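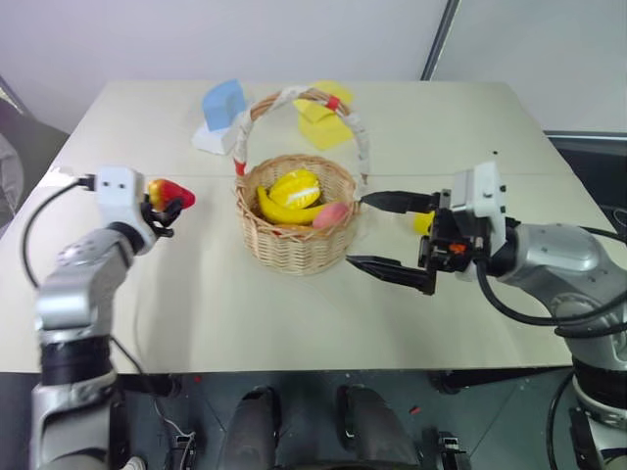

Figure 3.1 A wicker basket with toy fruit: a star fruit, a banana and a peach, with a strawberry held beside it.

Chapter 3
Baskets, Boxes and Other Ways of Holding Things

Ask a roomful of first-year students to design a container and nearly all of them will draw a box. The box is a fine idea. It stacks, it closes, it can be drawn with a ruler at ten minutes to nine on the morning the work is due. It is also a poor way to carry a peach.

The basket in Figure 3.1 is older in design than anything else you will meet in this book, and it has put up with a good deal of improvement over the years. It is woven from tan strips and has one tall arched handle, wrapped in white. Look at that handle for a moment before reading on. It lets you carry the whole load with one hand, and it stands exactly where you would like to put the fruit in. Every basket maker has had to live with this quarrel between carrying and filling, and we shall spend most of section 3.2 on it.

The fruit is a teaching set. Real fruit was used in the first edition of this course, in June, and the authors would prefer to say no more. Toy fruit keeps its shape, which makes it a generous sort of load: a banana that cannot bruise will forgive almost any packing. Keep this in mind when your own trials go suspiciously well.

Three terms will be needed from the start. The rim is the upper edge of the container. The mouth is the opening inside the rim, less whatever the handle takes away. The heap is the part of the load that rises above the rim, and it is the part that rolls under the cupboard.

The long case study in this chapter follows the village of Flarkholm, where the growers' shop ordered 657 baskets for the apple season and found that 579 of them would not fit through the hatch with the handle up. The baskets were well made. So was the hatch. Students who can explain how both statements may be true will find the rest of the chapter easy going.

Before you begin
You will need one basket with a fixed handle, one open box of similar size, a tape measure and 12 pieces of toy fruit in mixed shapes. Include at least one banana. Round fruit flatters everybody.

3.1 What a rim is for
A rim has two jobs, and most people notice only the first. It stops the load from leaving. It also stops the sides from spreading when the load leans on them, and a woven side will spread a long way if it is allowed to.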